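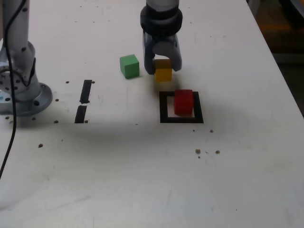 The Plundside cell is due for its service in March, and I would like the members of this board to comment on the fingertip procedure before it is entered in the maintenance binder. The cell has two arms on one white table, and the service covers the gripper, the wrist collar and the placement check. At present the operator opens the two fingers over the yellow cube and looks at how each one meets it. The right finger, with the rounded light gray pad, rests against the upper right side of the cube while the left finger hangs just clear of it. I propose that this be recorded as a centering fault and that the gripper be re-zeroed before any further cycles are run.

Posted by b_mota, Plundside Cell Maintenance
Reading time: 3 minutes

Reply from l.henriques
I do not support re-zeroing as the first step. Contact on one side only may come from the cube, the table position or the pad. At Tratville we re-zeroed a gripper twice for this reason and later found a loose pad screw. The written order should be pad, then collar, then zero.

Reply from nbraganca
I agree with Ms. Henriques on the order. I would also ask that the placement check be described more strictly. The red cube is against the right side of the taped square and lies over the line at the top and right. Our form has one box, marked "in square," and two operators would fill it in differently. Does the cube pass or fail?

Reply from b_mota
Under the present wording it passes, as most of the cube is inside. I accept that the wording is weak.

Reply from s_alemneh
It should fail. Any overlap of the tape is a fail on the Netska cell, and the rule has caused us no difficulty. We run 24 placements after each pad change and allow none over the line. Please also add the condition of the tape itself to the form. Tape lifts at the corners, and a square that has been laid again by hand is seldom in the same place.

Reply from nbraganca
A limit of zero is too strict for a taped outline. The tape is wider than the error we wish to detect. I would accept overlap up to half the width of the tape.

Reply from s_alemneh
Half a tape width cannot be judged by eye at the end of a shift. I maintain my position.

Reply from f.antunes
Two additions from the mechanical side. First, the base bolts of the second arm should be checked at the same visit, in a cross pattern, and each bolt head marked with paint after tightening. Second, the black cable on that arm passes across its base. Move the arm slowly through its full range with one person watching the cable. If it pulls tight at any point, refit the clip before the cell is returned to use. Our pads are changed at 2,000 cycles whether or not they show wear.

Reply from l.henriques
The Macedo pads we use did not last that long. We changed the last set at just over 1,300. I would prefer inspection every week and replacement on condition.

Reply from b_mota
Thank you for the comments. The draft will be amended as follows. Step 1, inspect the pads and pad screws. Step 2, check the collar for play. Step 3, re-zero only if Steps 1 and 2 find nothing. Step 4, base bolts and cable, as given by Mr. Antunes. Step 5, 24 placements. The overlap limit and the pad interval remain open, and I will leave both lines blank until the Netska records have been received.

Reply from s_alemneh
The records will be sent to you by noon tomorrow.

Last updated: March

Related threads
Collar play after a gripper swap
Paint marking of base bolts: which color?
Netska cell, cable clip part number
Laying out a taped target with a steel rule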